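Two Controllers, One Gripper: Moving a Light Cup on a Taped Grid
Fiifi Tsikata
Final report, spring project course, Forberg Robotics Lab
Submitted 5/28/25

Introduction

When I signed up for this project in March I thought I would be comparing grippers. I had a nice long list of finger shapes I wanted to try, and I had even sketched a few of them. Then I spent my first afternoon in the lab and saw the same gripper behave like two different tools depending on which controller was driving the arm, and I became so curious about that difference that the finger shapes stayed in my notebook. So this report compares two controllers. The gripper is the same black two-finger one the whole way through, and so is the arm.

The first controller is Pokska, which most of the students before me have used. It works out a full path at the start of each move and follows it to the end. The second is Perkora, which is newer in our lab and corrects the path as it goes, using the cameras. My question was a simple one: for small, light objects that tip easily, does correcting along the way help enough to be worth the extra setup? I had a strong guess that it would, and I was partly right.

My project was paid for by a small Agbenyega student grant, and I am very grateful for it. It covered tape, paper, and bench time, and I used up a surprising amount of all three.

The work surface

The robot has two arms on a white pedestal, and I used only the left one. In front of it is a large flat surface covered in brown kraft paper, and on the paper I laid out a grid in blue tape. The grid took me most of a day — I am not a naturally tidy person — and I redid the center line twice so that it would start right at the front of the pedestal and run straight out. The lines fall where I could measure to them easily, and after the first week I stopped thinking of the surface as a table and started thinking of it as a map. We would say "put it on the upper crossing" or "far right cell" and everyone in the room knew where that was.

Upper and lower always mean as seen in the picture from whichever camera is being discussed. I mention this now as it caused me real trouble later on. The fixed camera looks toward the pedestal, so the pedestal is at the top. The head camera looks out from the robot, so the plate with the bolts is at the bottom. A line that is upper in one is lower in the other, and for a whole week my notes did not say which camera I meant.

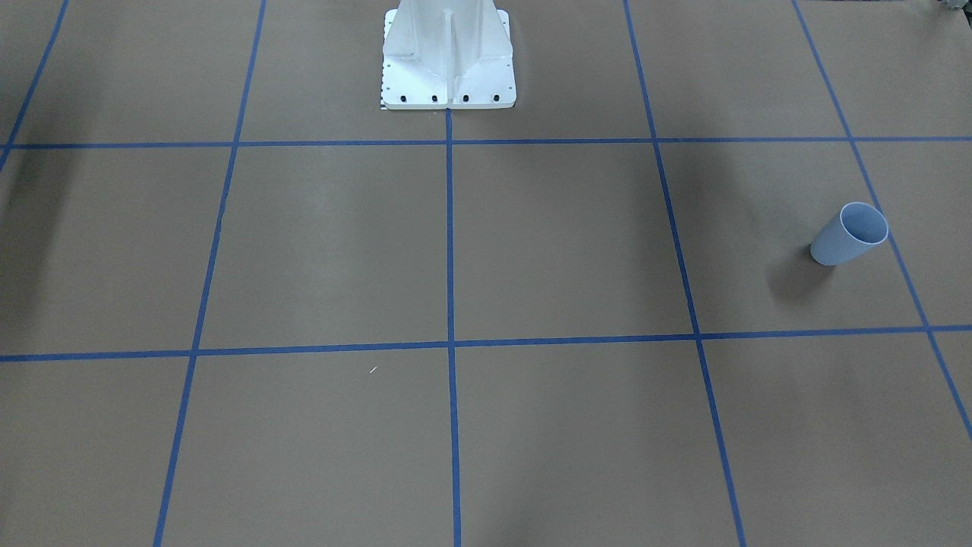 The cup I settled on is light blue, small, and very easy to knock over. I tried heavier objects at first and both controllers handled them so well that there was nothing to compare. A light cup is much less forgiving. If one finger touches the wall before the other, the cup slides, and if it catches on the tape while it is sliding, over it goes. I came to like this very much in a test object, even on the days when it made me want to go home early.

How a trial went

I ran 600 trials in total, half with each controller, spread over 30 sessions. Every session used both controllers, and I switched which one went first so that neither would always get me when I was fresh. At the start of a session I checked the gripper screws, checked that the cable had enough slack to reach the far cells, and ran one practice grasp that I did not record.

For each trial I set the cup in a starting position taken from a shuffled list. The arm had to take hold of the cup, carry it to a target crossing, and put it down standing up. I wrote down one of four results: clean, shifted (standing but off the mark), tipped, or dropped. For the numbers below, I count only "clean" as a success. This is a strict rule, and my lab partners felt I was being hard on the robot, but I found that if I allowed myself any room for judgment then my judgment changed between morning and afternoon.

I used two kinds of grasp. One closes the fingers around the outside of the cup. The other pinches the rim, with one finger inside and one outside. The rim grasp leaves the cup hanging to one side of the gripper and a little tilted, so the last bit of lowering matters a great deal.

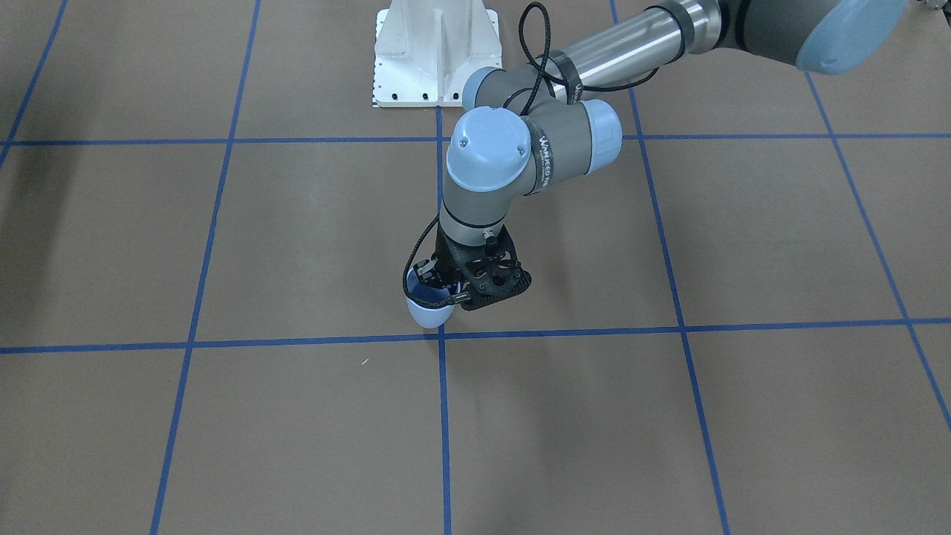

Rim grasp with the left arm, cup held just above a tape crossing. Fixed camera.

The rim grasp was where I first noticed the two controllers really pulling apart. Pokska lowers to a height that was decided before the move began. If the cup is hanging at a slightly different tilt than the last time, that height is a little wrong, and the cup is either let go too high or pushed into the paper. Perkora slows down near the surface and takes another look. You can hear it too: the motors make a sort of stepping sound on the way down, and after a few sessions I could tell which controller was running with my back turned.

The cameras

I recorded from a fixed camera and from the camera at the head of the robot. I had planned to treat the cameras as record-keeping only, but they turned into their own small comparison, so I will say what I learned.

The fixed camera is excellent for looking at the grid. The whole layout fits, the pedestal gives you something steady to line up on, and I could compare sessions weeks apart. Its weak point is that the arm comes down between the camera and the thing you want to see. In the moments I cared most about, when the fingers were closing, I was often looking at the wrist.

The head camera looks down into the cup, which is a wonderful help. You can see the inside wall and judge where the middle of the opening is. It also picks up everything past the far edge of the paper, the cables and the equipment and whatever has been left lying there, and the bright background there made the automatic exposure wander until I locked it.

I went through the recordings by hand and marked the cup in 3,887 frames, which is the least fun I had on this project but also the part I would defend most firmly. I marked the rim and the base separately. With only one mark per cup, a cup that was leaning and a cup that had slid looked just the same in the data.

One small discovery from this: shadows matter. The cup throws a soft shadow to one side, and early on Perkora would sometimes include part of the shadow in its idea of the cup and aim a little off center. Turning down one sensitivity setting fixed most of it. I wish I had found that setting before session four and not after.
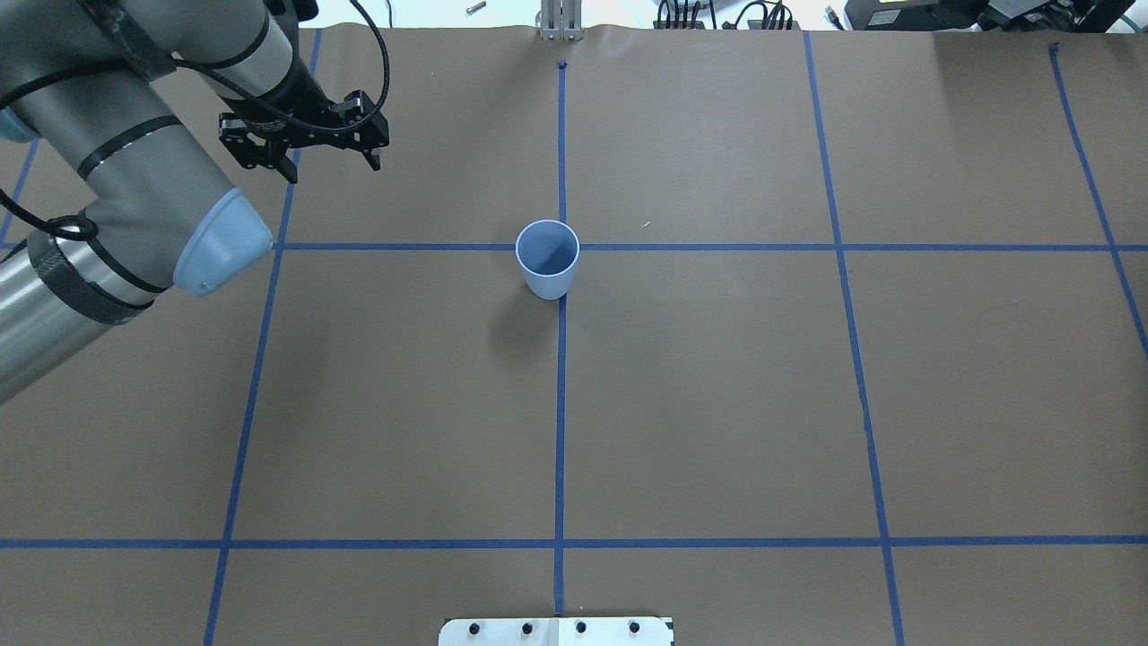
Results

With the fingers around the outside of the cup, the two controllers were close. Perkora did slightly better, but the gap was small enough that a couple of unlucky sessions could have closed it. If all you need is to pick up a cup from the middle of the table by its body, I think either controller is a fine choice, and Pokska is faster to start.

With the rim grasp, Perkora placed the cup cleanly in 91 percent of its trials. Pokska was well below that, and nearly all of its misses came at the moment of letting go. Tipped cups were more common than dropped ones for both. The far cells were harder than the near ones for both as well, which I put down to the arm being stretched out, though I did not test this separately and would not want anyone to quote me on it.

Time went the other way. Perkora was slower on every kind of trial, and on the rim grasp the wait was long enough that I used to drink my coffee during the descent. For a real job with hundreds of cups, that would need to be weighed properly.

An extra task

Near the end I had bench time left over, and we wanted something fussier than a cup by itself. We chose a thin pink strip, held between the fingers so that it hangs straight down, to be lowered into the open cup while the cup stands on the paper. The strip is light and moves with every small shake of the wrist, and the opening is not large.

I did not do enough of these to give proper numbers, so please read this section as a description of what we tried. The head camera was far more useful than the fixed one for this, and I ended up watching only that view while I worked.

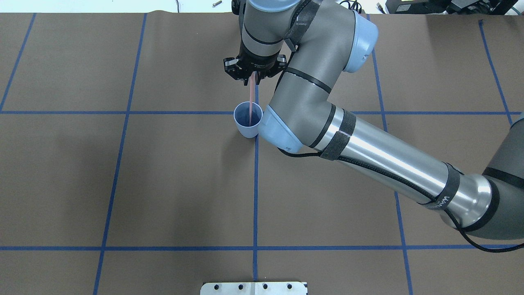
My approach was to come in high, wait for the strip to stop swinging, and then go down slowly with the end of the strip as the target. With Pokska I had to place the cup very carefully beforehand, and then I did the aiming myself by nudging the start point. With Perkora I could be sloppier about the cup. It had its own trouble, though. The strip is a bit see-through, and the tracker lost it over the brown paper more often than I had hoped. A strip in a stronger color might have been kinder to it.

What I would do differently

I would write down the camera name next to every single note, from the first day. I would lock the exposure in the first session too. I would also strap the cable along the arm before starting instead of halfway through, as a loose loop near the surface is one more thing to watch when you are trying to look at a cup.

I would like to go back to my finger shapes some day. A pair of softer fingertips might bring Pokska a good deal closer on the rim grasp, and that would be a cheap fix compared with changing the controller. If another student would like to take this up, the grid measurements, the shuffled lists, and all the marked frames are in the shared project folder, and I am happy to sit down and go through them together. The lists are named by session. Session nine is there twice; please use the second one.

Thank you to everyone at Forberg who let me run over my bench time, and to my lab partners for standing a great many cups back up.

Contact: Forberg Robotics Lab, Student Projects | © 2025 Fiifi Tsikata | Back to top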